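**Bloxham council leader's speech on the merger — anyone watch it?**

**tollgate_pete** · 2019-02-12
Caught the second half on the stream. Leader Aranda telling the chamber that joining with Britby is "a once in a generation chance". Didn't say what it costs. Did I miss that bit or was it not there?

**marrowfat**
Not there. He said "modest transition costs" and moved on. The papers say 1418 households on the Britby side go up a council tax band's worth over 2 years. Page nine if you can face it.

**tollgate_pete**
> modest transition costs

right. modest for who

**Hedgerow_Sue**
I thought it was a decent speech tbh. First time Casimiro Aranda has stood up and said the thing plainly, we can't run two planning departments and two sets of bin lorries for towns four miles apart. People moan when politicians dodge and then moan when they don't.

**marrowfat**
He did dodge though, Sue. Opposition asked him three times about the Voltilwood depot. Three times he talked about "the shared future". Is it closing or not?

**Hedgerow_Sue**
It's under review. That is an answer, just not one you like

**kestrel77**
Work at the depot (not saying which bit). We've been told nothing. Found out from the local paper same as everyone. Whatever you think of the merger that's a shabby way to go about it.

**tollgate_pete**
Sorry to hear that kestrel. Any word from the union?

**kestrel77**
Meeting later in Feburary. Turnout will be low, always is

**borkik_exile**
Grew up in Borkik, we got swallowed by the county in the last reorganisation. Same speech near enough. Same promises. Library went to two afternoons a week and the council office is a carpet shop. Sign the petition while it still counts — needs 1000 names to force a full debate, and they'll check the postcodes so don't let your cousin in Leeds sign it.

**Hedgerow_Sue**
Borkik had half the population and no money, not the same case at all. And a debate is fine but what is the alternative? Put the tax up on everyone and keep both offices? Say so then.

**marrowfat**
Alternative is share the back office stuff and keep two elected councils. Was costed last year. Got buried.
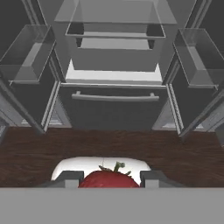 *Strawberry, stem still on.*

**tollgate_pete**
Can you link the costing? Would like to read it before I write to my councillor

**marrowfat**
Will dig it out tonight, its a scanned pdf and the search on the council site is hopeless

**kestrel77**
If the vote goes through on party lines the petition won't matter anyway. They've got a majority of 2.

**Hedgerow_Sue**
Two of theirs sit for Britby wards. I wouldn't bank on it either way.

**borkik_exile**
First sensible thing you've said all thread Sue

**Hedgerow_Sue**
Charming. Send me the pdf as well please marrowfat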